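Section 6: When the juice won't stop

I wrote this section after the Grastamer cell poured right past the top of a glass and kept going. The arm had faulted with the lever still held, and I stood there looking for a button that was right in front of me. So read this before your first pour, please!

Caution: keep your own hands out of the space between the two robot hands until step 3 is done.

1. Press the red stop on the pendant. It freezes both arms, but it does not let go of the tap lever — juice can still be running at this point.

2. Check the right hand. If its fingers are up at the lever, as they are here, you've got the fault I had, and the log will show code 31.
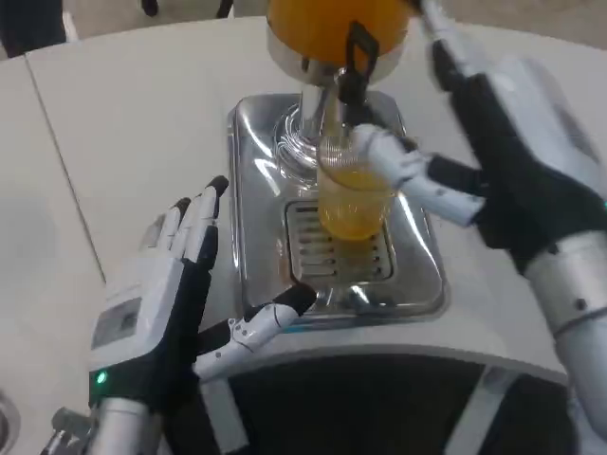

3. Hold RELEASE RIGHT until the fingers open and come clear of the lever. Don't pull on them (I did, and Priya Strickland had to reseat a knuckle for me).

4. Look at the spout. A thin stream can carry on into the glass even with the right hand open and off to the side, so don't call it finished because the hand has moved.

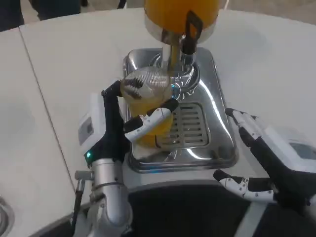 If it's still running after that, push the lever to its closed position yourself and leave the arms stopped. Only then open the left hand, and steady the glass first, because a full one tips easily on the grate.

5. Empty the drip tray and wipe the wrists with a barely damp cloth.

Note: set the lever timeout to 2,000 ms before you restart. Ours had been left at zero, meaning no timeout at all — Adel Benkirane found it in the Purstead settings file under "tap". Run one pour with water and keep a thumb on the stop.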